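Vivre avec un plan de travail carrelé

Le carrelage avait presque disparu des cuisines et des ateliers domestiques. Il revient, surtout dans les petites surfaces, où une même table sert à cuisiner, à bricoler et à faire les comptes. À Pravinville, la moitié des logements du quartier de la gare ont gardé leurs carreaux blancs d'origine, et les nouveaux occupants ne les arrachent plus.

Les raisons sont d'abord pratiques. Un carreau émaillé supporte la casserole qui sort du feu, l'eau de Javel diluée et le couteau qui dérape. Il se remplace à l'unité, à condition d'avoir gardé une boîte de rechange à la cave. Son défaut est connu de tous ceux qui en ont eu : il est froid, il est dur, et un verre qui tombe dessus ne se rattrape pas.

D'où l'habitude de le couvrir en partie. Un tapis de travail suffit pour la plupart des usages. On le choisit assez lourd pour qu'il ne glisse pas et assez grand pour y poser les deux avant-bras. Les teintes sombres pardonnent les taches, les teintes claires permettent de retrouver une vis.
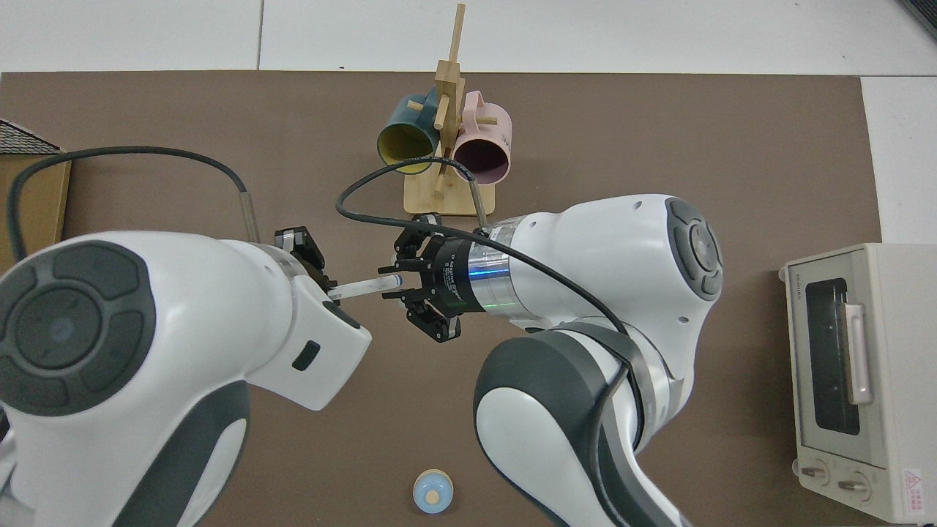

Un grand tapis brun sur une surface blanche carrelée.

Le prix varie beaucoup selon la matière. Chez Sutcliffe, le modèle en feutre épais se vend 223 euros, le modèle en liège 235. Ce sont des sommes élevées pour un accessoire que beaucoup remplacent par une chute de linoléum. La chute fait l'affaire pendant quelques années, puis les bords se relèvent et prennent la poussière.

L'entretien se fait en deux temps. On retire le tapis une fois par semaine, on essuie les carreaux à l'eau tiède avec un peu de savon noir, on laisse sécher avant de recouvrir. L'humidité enfermée finit par noircir les joints, et un joint noirci se récupère mal. Le vinaigre blanc, souvent recommandé, attaque le ciment à la longue. Mieux vaut une brosse souple et du bicarbonate.

La vaisselle pose un autre problème. Dans une pièce unique, l'égouttoir se retrouve à côté du matériel de bureau, et l'eau coule où elle veut. Un plateau à rebord placé dessous règle la question. Certains inclinent légèrement le support vers l'évier avec une cale de 2 centimètres, ce qui marche bien tant que les assiettes sont calées dans leurs fentes.
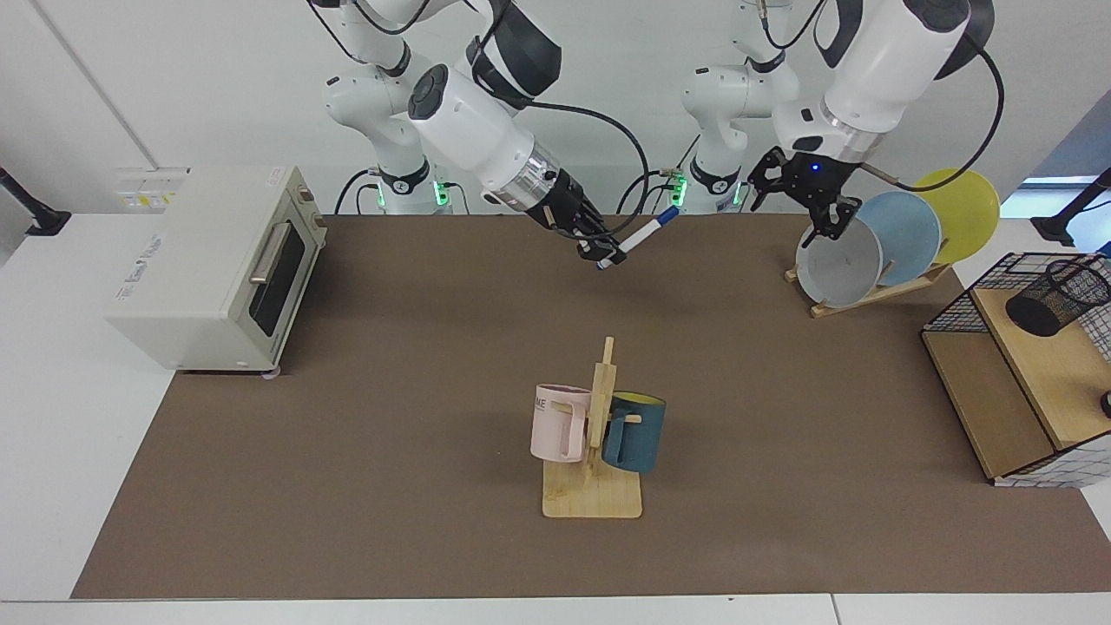

Refaire les joints soi-même

Le travail demande une journée pour une table de taille moyenne. Il faut d'abord gratter l'ancien mortier sur la moitié de son épaisseur, avec un grattoir à main ou un outil oscillant. L'outil va plus vite mais il ébrèche l'émail au moindre écart. On aspire ensuite, on humidifie à l'éponge, puis on étale le nouveau mélange en diagonale avec une raclette en caoutchouc.

Les mortiers en sac se valent à peu près. Celui de Stemska, vendu dans les dépôts de la région, prend lentement et laisse le temps de corriger, un avantage pour un débutant. L'époxy résiste mieux aux graisses, coûte nettement plus cher et durcit avant qu'on ait fini de lisser si la pièce est chaude. En juin, on s'y met le matin.

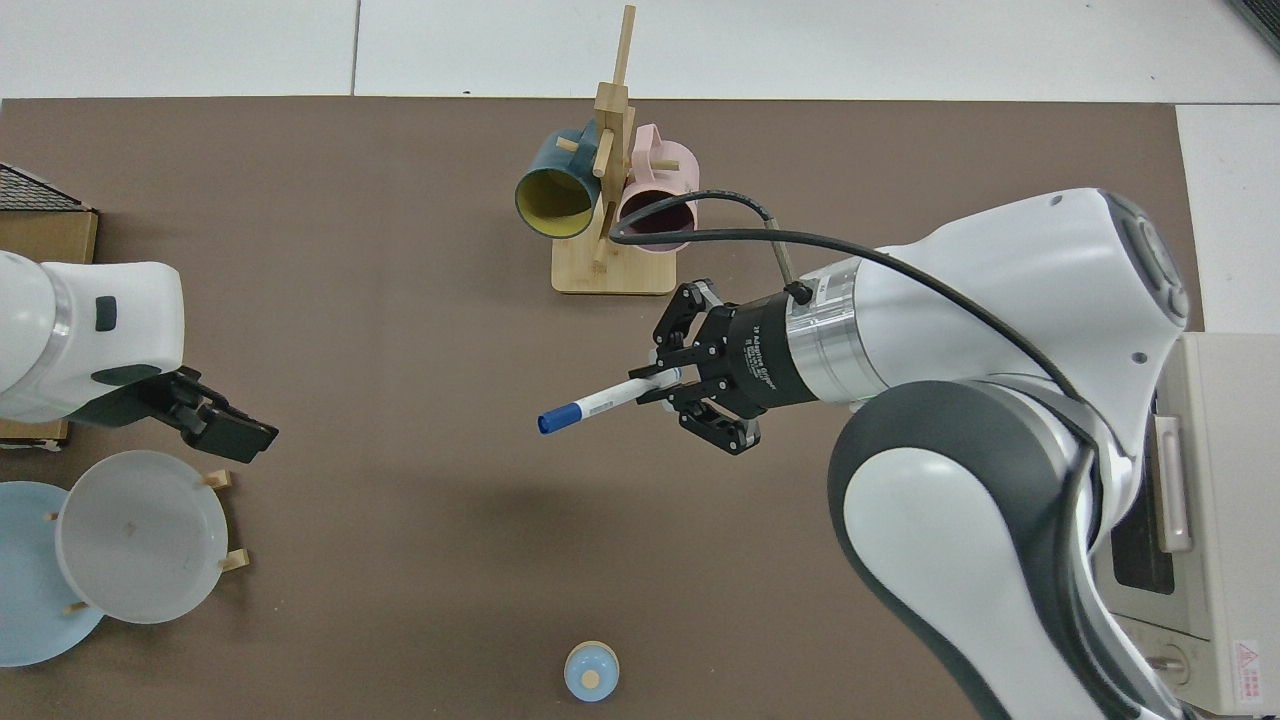

Avant de jointoyer, il est utile de repérer les carreaux qui sonnent creux. On tapote chacun avec le manche d'un tournevis et on marque les suspects d'une croix. Un carreau creux bougera et fendra le joint neuf dans l'année. Il se décolle à la spatule, se nettoie au dos et se recolle avec un ciment-colle ordinaire, la veille.

Ceux qui partent de zéro trouveront des carreaux anciens à la bourse aux matériaux de Tandcombe, samedi 4 juin, sous la halle. Les lots dépareillés y partent tôt. Il est prudent d'apporter un échantillon de chez soi, les blancs d'avant-guerre tirant vers le gris ou vers le crème selon les fabriques, et de prévoir un véhicule : une caisse pleine se porte difficilement à bout de bras jusqu'au parking.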